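Floltetti Figures Head to Auction in January

Thursday, December 15, 2022

We have been waiting a long time to write this one! A private collection of Floltetti pottery, built up over 28 years by one very patient family, has arrived in our salerooms and will be offered in January as part of our first ceramics sale of the new year.

Floltetti will be a familiar name to anyone who likes their pottery with a bit of mischief in it. The workshop made its living from sensible things such as storage jars, footbaths and bread crocks, and the small animal figures were a sideline that the modelers worked on between larger orders. They were sold cheaply from the front counter and very few people thought to look after them, so finding a dozen together is a real treat.

The collection has 12 figures in all. Our favorite (we did argue over this) is a toad in a nightcap, reading what seems to be a very long letter. There is also a pair of geese sharing an umbrella, a hedgehog with a cello, and a badger asleep in a barber's chair whose expression gets better every time we walk past the cabinet. Most carry the workshop's impressed mark on the base, and 5 of them have the modeler's scratched initials too, which collectors always like to see.

Condition is very good for pieces this size. The toad has an old chip to one foot, neatly filled, and one of the geese has lost the tip of its beak. The glazes are lovely throughout, especially the deep treacle brown on the badger, which pools in the folds of the barber's cloth and turns almost black.

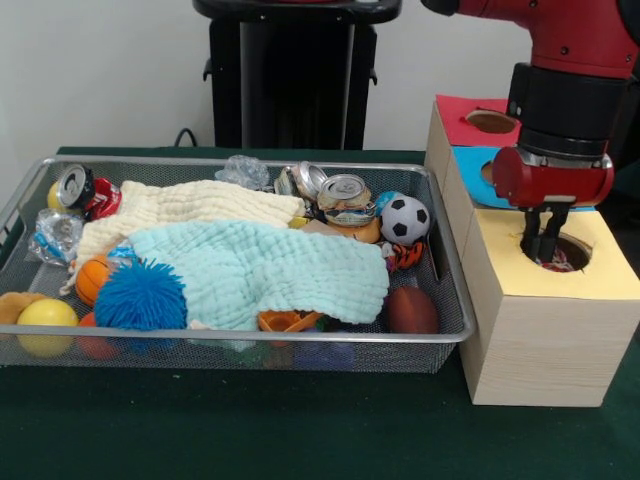 Also in the sale: the Wetulport tiles

The figures will share the January catalog with a long run of tiles from the Wetulport works. They came out of a dairy shop that closed decades ago, and were lifted from the walls one at a time and packed in newspaper. We have now unwrapped and counted every one of them, and the total is 1,351. Yes, our fingers are still gray!

Many are plain border tiles in cream and green, but the picture panels are wonderful. One shows a milkmaid crossing a stream with her shoes in her hand, and another has a row of cows looking over a gate with great suspicion. The panels will be sold as separate lots, with the plain tiles grouped by color so that anyone restoring a kitchen or a porch can buy a useful quantity.

A few pieces from farther away

Rounding out the day is a small group of stoneware from the Bunnag collection, gathered on travels through Asia and never offered at auction before. Look out for a squat little jar with a crackled celadon glaze and a lid that doesn't quite match. We think it has been with the jar for a very long time, and the two suit each other perfectly.

Viewing and bidding

Viewing opens the week before the sale, and every figure can be handled on request. Please ask at the desk and one of us will happily unlock the cabinet. Bids can be left in person, by phone or online, and condition reports are free for any lot.

The illustrated catalog will go up on our website in early January, with printed copies available at the front desk. If you have Floltetti figures of your own at home, do bring them in during viewing week. We would love to see them, whether or not you are thinking of selling.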